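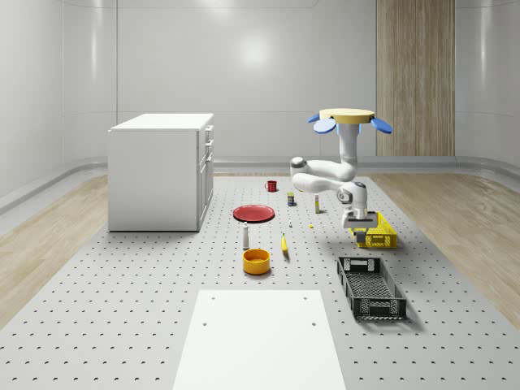

3. Study sites and layout

3.1 The meadows

The study was carried out in two hay meadows, one at Hornow and one at Dromitz. Both lie on flat ground beside small rivers and both are cut once a year. The Hornow meadow appears as grassland on an estate map of 1775, with the same outline it has today apart from the northern corner, which was lost to a road. The Dromitz meadow is younger. It was ploughed for part of the last century and went back to grass in stages, and the older ridges can still be felt underfoot near the river.

Neither site has been treated with artificial fertiliser since 2000. Cattle are let on to the Hornow meadow after the hay is taken and stay until November if the ground is firm enough. At Dromitz the regrowth is grazed by sheep, and in wet years it is left alone. The two meadows therefore differ in age, in soil and in grazing, and we make no attempt to separate these three effects. Our interest is in how well a small number of fixed plots can describe the plants of a single field, and how far the answer depends on where the plots are put.

Earlier work on the Hornow meadow used walked transects. These gave a good list of species but said little about how the plants were spread. Yellow rattle, for example, was recorded on every walk, yet the field notes show that most of it came from one strip beside the ditch.

3.2 Placing the plots

Three ways of placing plots are common in grassland work: at random, at random within blocks, and on a regular grid. Random placing is the easiest to defend in statistical terms. It also leaves gaps, and in a small field a gap may swallow the whole of a wet hollow or a patch of sedge. We asked the people who look after nearby meadows which method they used and whether they would change it. Most used a grid of some sort, usually paced out.

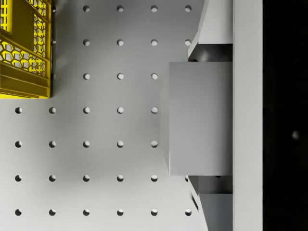 One respondent wrote that a grid was the only layout her helpers could find again after a winter, and that random points "get lost, or get moved to somewhere drier". Another had given up grids altogether. His field had old drains running across it at even spacing, and he found that whole rows of plots had been falling on the drain lines year after year.

The second point is a real one. A regular grid will mislead if the field has a pattern of its own with a similar spacing. The ridges at Dromitz were the obvious risk here, so the grid at that site was turned to lie at an angle to them. No such pattern is known at Hornow, where the rows were set parallel to the ditch.

Each meadow was given 36 plots, in six rows of six, with equal spacing in both directions. Figure 2 shows a square arrangement of holes. Corners were marked with buried metal plates, which do not foul the mower and can be found with a cheap detector. A margin was left between the outer plots and the hedge – shade and trampling make the edge of a hay field a different habitat, and we did not wish to sample it.

Figure 2. Regular square grid of holes.
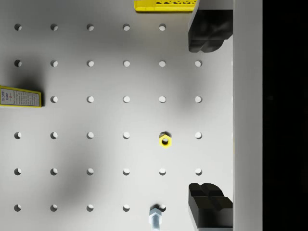
3.3 Recording

Plots were visited twice, in the fortnight before cutting and again in early autumn. At each visit all vascular plants rooted in the plot were listed and given a cover score. Mosses were noted as present or absent only. Grasses that could not be named without flowers were entered at genus level and left out of the species totals.

The two sites together gave 1678 plant records over the study period. Records were typed up on the evening of each visit and checked against the paper sheets by a second person. Where the two disagreed the sheet was taken as correct, unless the entry was plainly a slip, such as a woodland fern in the middle of the Hornow field.

Two plots at Dromitz were under water at one autumn visit and were recorded the following Friday. They are kept in the analysis. Leaving them out changes the cover scores for creeping bent and has no effect on the species totals given in Section 4.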